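Kosstead Countertop Sealer, 200 ml bottle

Kurolside > Stone care > Sealers

I started mixing this one in my kitchen in Kosstead after my own marble got a coffee ring that would not come out, no matter what I scrubbed it with. I tried the big tubs from the hardware store and they all left a sort of greasy film (you could write your name in it!), so I kept fiddling until I had something thin that soaks in and wipes off clean. It's now the thing I sell the most of, and I still use it on my own counters every March and again in the fall.

It works on marble, limestone, travertine and most granite. Please don't put it on quartz or glazed tile – those don't soak anything up, and you'll just be buffing for an hour.

How I use it

Clean the counter with Fluneo stone soap and let it dry overnight. Wipe on a thin coat with a soft cloth, wait 5 minutes, then buff off whatever is still sitting on top. Dark stone usually wants a second coat. Do a small test patch first, somewhere behind the toaster, as it can deepen the color a little. Keep the counter dry until the next morning and then go back to normal life, coffee and all.

One thing people ask me a lot: no, it won't stop etching. Lemon juice and vinegar will still dull polished marble, sealer or no sealer, so wipe those up quick.

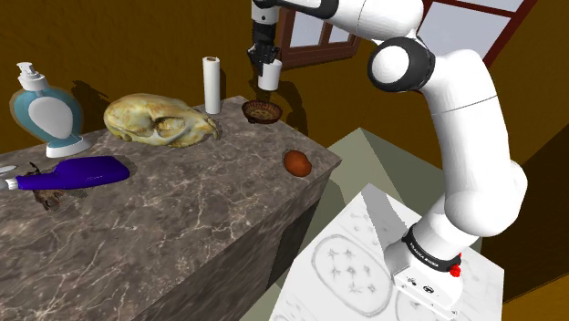

Gray-brown marble top with white veins.

Sizes

100 ml – fine for a vanity or a small island
200 ml – a normal kitchen, two coats
Refill pack of 3 x 200 ml – for the really keen

Every bottle comes with one cotton cloth. Extra cloths are on the Fluneo page.

Shipping and questions

I pack orders in the morning and they go out the same afternoon. If you're not sure what your stone is, send a picture to Sales at Kurolside and I'll take a look before you buy anything.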